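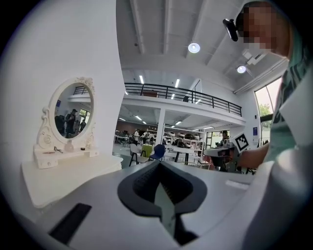

Where do you keep the things you use every morning? Out on top, where your hand can find them.

I'm Rajitha Bhuiyan, and that's pretty much how Miveo got going. I sell dressing tables and mirrors out of a shop in Morville, and I'm a total sucker for a white vanity with a carved oval mirror — scrolls, flowers on top, the works! A little shelf under the glass is a must for me (eyelash curler, small pots, whatever you grab half asleep). The big top stays clear for your elbows and your coffee. We've been at it 19 years now, and I still rearrange my own every February.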